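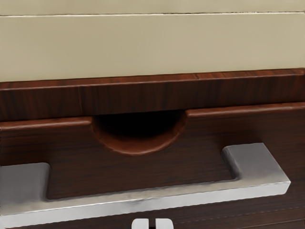
Hullik update lets robot arms practise on drawers before touching a real one

Software firm Andbridge has released a new version of Hullik, its simulation and planning tool for robot arms, with most of the changes aimed at a single household job: opening and closing drawers.

The October release adds a library of 153 simulated storage units that differ in size, finish and handle shape. An arm's control program can be run against any of them, with a camera view from near the fingertips as well as one from further back in the room. The close view is used to line up the gripper with the handle. The wider one helps the planner keep the rest of the arm clear of the furniture.

Jeanie Guthrie, who leads the planning team at the company's Storkthorpe office, said drawers had been the most common source of support requests from customers.

"A drawer only wants to move one way," she said. "If the arm pulls a few degrees off that line, the fingers slide along the handle or the controller starts fighting the joint. Our old planner treated the pull as an ordinary move from one point to another and left the controller to sort it out."

The new planner estimates the direction of travel from the first few millimetres of movement, then corrects the path as the pull goes on. Users can set a limit on sideways force, and the run stops if the limit is passed. Each stop is written to a log with the joint positions and both camera views, so the attempt can be replayed at a slower speed.

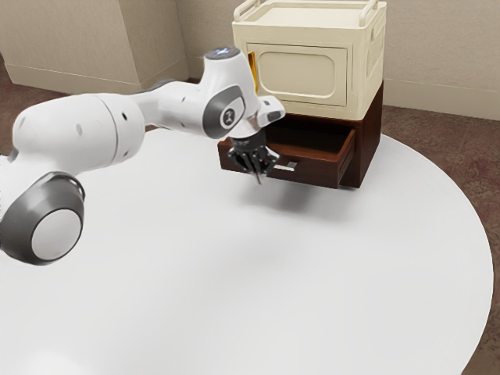
Andbridge tested the release on 346 drawer tasks in simulation, using several start positions for the arm and changing the colour and grain of the surfaces between runs. Matilde Barreto, who looks after the perception module, said dark wood with metal handles had gone well from the start, while pale handles in strong light needed another 30 training runs before the grasp point settled.

Planning time has also come down. A typical pull is now planned in 70 milliseconds on the firm's standard office computer.

Eliseo Bautista, an engineer at the Ochoa workshop, has been using a trial copy since winter. He said the replay log was the part his group opened most often, though he would like to see better handling of drawers that stick halfway.

"We still write our own retry for that," he said.

Guthrie said sticking drawers were on the list for the next version, along with hinged doors. Existing licence holders can download the update at no charge. Scene files made in the previous version will open in the new one, but saved camera settings have to be entered again.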